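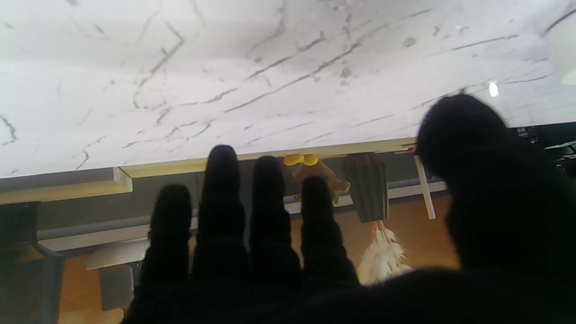
Feeding the veg patch: nitrogen without the faff

Home | Kitchen | Garden | Workshop | Contact

Last updated: 2020-04-03

Quick one, the beans need to go in before the light goes.

Leaves going yellow from the bottom up, old ones first? Usually short of nitrogen. Yellow between the veins on the new leaves is more likely iron, different job, see the link at the end.

Peas and beans
Little pink lumps on the roots are where the bacteria live, they take nitrogen out of the air and the plant gets a share. So when the crop's done cut the tops off at soil level and leave the roots where they are. Don't expect miracles though, a lot of it goes into the beans and you've eaten those. Tops on the compost.
Don't feed them nitrogen either. Lots of leaf, not many pods, and the lumps don't bother forming.

Clover
Crimson or white, scattered thin on any bare bed. Chop down before it flowers, leave it lying a couple of days, then turn it in. Wait 2 weeks before you sow anything small on top. Cremilda Camargo left hers till it was knee high and woody and was still pulling stalks out in July.

Nettle feed
Bucket, lid, gloves. Stuff with young nettles, brick on top, fill with rain water. Leave it 2 weeks. It stinks. Keep it well away from the back door and next doors washing. Strain through old tights, dilute till it looks like weak tea, water onto damp soil and not over the leaves.

Grass clippings
Thin layers only or you get slime. Nothing from a lawn that's been treated with weedkiller, tomatoes will curl up and sulk for the whole season.

Coffee grounds
Fine in the compost. Not thick on the pots, they set like a crust and the water runs off. Less nitrogen to be had from them straight away than people think, it has to rot first.

Shop stuff
Pellets of chicken manure are easiest. Rake in, water, wash hands. I've been using the Plirnier tub, 6 kg, does me the season. Oskari Pitkänen swears by the Nernix liquid but its dear and I forget to do it. Whichever you buy go by the first number on the pack, thats the nitrogen. Keep it dry, lid on, away from the dog.

Too much?
Dark floppy leaves, greenfly everywhere, no flowers. Stop feeding. Water as normal and wait.

More to add on comfrey when I get a minute.

Related tips
Yellow leaves with green veins
Getting limescale off a watering can
Which compost bin for a small yard
Sharpening a hoe with a hand file
Storing onions over winter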